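Home | Features | Work | Money | Letters | Subscribe

The Long Wait for a Robot That Can Put Away Groceries

Last updated: Apr 16, 2021

We use cookies to remember your settings and count visits. By reading on you agree to this.

The sales video from Dilavero runs less than a minute. A bag sits on a kitchen counter, a pair of arms goes in, and a few cuts later there is a tidy cupboard and a woman drinking coffee. I have watched it more often than I care to admit, mostly to look at the cuts. There are plenty of them, and each one comes at the moment when a hand would have to do something hard.

I have been writing about home machines long enough to have owned two robot vacuums and given both away. So when Dilavero said in March that its arm could "handle the pantry," I asked to bring my own groceries. The company said the demo unit was being serviced. Requena, which sells a similar arm to small warehouses, was more open. Its people let me stand in a test room for most of a day with a bag of rice, some canned tomatoes, a net of onions and a few boxes of cereal.

The rice did not go well. The arm closed on the bag, the bag changed shape, and the software seemed to decide it was now looking at some other object. An engineer reset it. The onions were left for later, and later did not come. Cans were fine as long as they stood apart from each other, but two cans touching were a problem.

Boxes are where the industry does its bragging, and I can see why. A box has flat sides. It keeps its shape when you squeeze it, up to a point, and it comes with a label to read. If a machine can do any chore in the kitchen, it should be this one, and a good deal of the practice now happens in simulation, where a dropped box costs nothing and there is no floor to sweep. The starting point is usually as plain as it gets: one box on a bare table, a gripper opened wide, nothing touching yet.

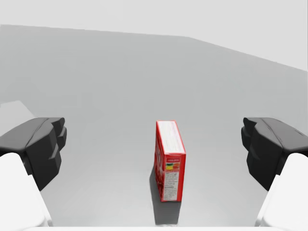 Thitima Ratanaporn thinks that kind of setup flatters the machine. Give it a shelf, she told me, with the boxes packed tight and one of them crushed at the corner, and then see how proud everybody is. She also said she would take a slow robot that asked for help over a fast one that guessed, and that she had yet to be offered either.

Her point about shelves stayed with me. At home, the cereal has neighbors. It is behind the crackers, or lying on its side on top of the flour, and the flap is open because a child got there first. A person reaches in without looking and moves three things to get one. That small shuffle is most of the job, and I have never seen it in a sales video.

Requena's own numbers are better than I expected and less useful than they sound. In the trial I was shown, the arm was given 300 picks, all of them single boxes on a clear surface, and it missed 17. For a lab that is respectable. For a kitchen it means cereal on the floor before the month is out, and those were boxes that were standing still, in good light, with nothing in the way.

Shop floors are a fairer test, and there I am a little less sour. Ralari, a packing firm that put in one of the Requena arms, uses it for a single line of cartons, all one size, and seems happy enough. The shift lead told me it does the dull part. She also told me that 20 minutes of every shift go to clearing whatever it has jammed - time that a person used to spend packing. Whether that counts as progress depends on who is paying for the minutes.

Tokia, the fourth company I called, has dropped the home market entirely. Its spokesman said kitchens were "not a near-term environment," and I thought that was the most sensible sentence I heard all month.

None of this means the work is wasted. The grip is getting better. Arms that once needed every object placed on a mark can now find it for themselves, at least when there is only one thing to find. But the price Dilavero is hinting at would buy a lot of help from an actual teenager, and the teenager can do onions.

I have asked the company again whether I can bring a bag of groceries. The demo unit is still being serviced.

Get our features by email once a week. Sign up for the newsletter.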